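**Whole-hand approach vs. fingertip approach for soft fruit: our numbers, please poke holes**

**treltico_dev** wrote:

Okay, some of you asked for this in the May thread and I kept putting it off, sorry! We've been comparing two ways of collecting teleop data for picking produce out of crates. In the first the operator brings the hand in open and lets the fingers wrap. In the second the operator goes for a two-finger pinch every single time. Same policy architecture, same training budget, same crates.

We recorded 3651 demos, and after tossing the ones with dropped packets or operator do-overs we kept 1343 per style (the pinch pile was bigger so we subsampled it). Then 20 evaluation rollouts for each policy. Wrap policy got 17 successes, pinch policy got 11. All of it with artificial fruit, before anybody yells at me.

What surprised me is where the pinch policy fails. It gets to the grapes fine and then hovers. It just sits there twitching like it can't pick a grape.
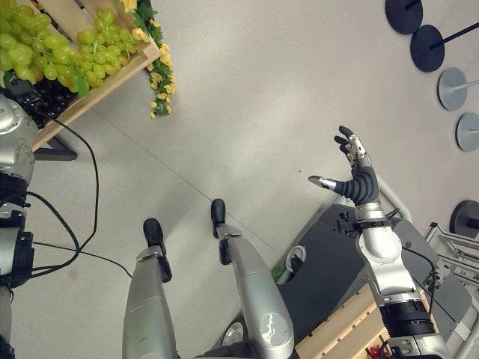
*2 min read*

So my hunch is that the head view matters way more than we gave it credit for. With the hand coming in open, the fingers stay readable from up top for most of the reach. Once an operator closes down to a pinch, the knuckles hide the fingertips and the policy is guessing. I don't have the ablation to prove it yet.

Happy to share the config. The crate poses are in the Nultuswood split if you have access.

---

**zaroson** wrote:

Nice gap, but 20 rollouts?? 17 vs 11 is the sort of thing I've seen flip when someone moved a lamp. I'd want a lot more before I changed how my operators work.

Also, how did you subsample the pinch demos? If you took the first 1343 you got everybody's worst driving.

---

**treltico_dev** wrote:

> If you took the first 1343 you got everybody's worst driving

Random draw, seeded, I'm not that much of a monster. Fair point on the rollouts though. Resetting the grapes by hand is slow and my back has opinions.

---

**Pentti Rautiainen** wrote:

I don't buy the occlusion story. We had the same hovering on a parallel-jaw setup with a clear view of both tips the entire time. For us it came from the demos: people pause before a pinch to line it up, the policy learns the pause, and then it never leaves the pause. Plot hand speed over the last stretch before contact and I bet you see a big flat spot.

Cheap thing to try: cut the idle frames and retrain. Took us one evening.

---

**treltico_dev** wrote:

Ugh. Okay, I plotted it and there IS a flat spot. Pinch demos idle up to 2 seconds before contact, wrap demos barely slow down at all. I still think the view is part of it, but I'd put less money on it than I would have this morning.

---

**mac_an_tsaoi** wrote:

Could be both, no? They pause *because* they can't see the tips either, assuming your operators drive off the head camera. Do they?

---

**treltico_dev** wrote:

They do, headset only. Hmm, that's annoying and probably right.

---

**zaroson** wrote:

Then trimming the idle frames won't separate the two. Give the operators a wrist view, keep the policy on head only, and see if the pause goes away in the demos. If it does and the policy still hovers, you've got your occlusion result.

---

**Pentti Rautiainen** wrote:

Agree with that as a test. I'd still trim first, it's free.

---

**treltico_dev** wrote:

Trimmed run is training now. Wrist camera mount is on order. I'll post both here, with more rollouts this time, zaroson, I promise!

*Edited 29th November: fixed the demo count, I'd typed the unfiltered one twice.*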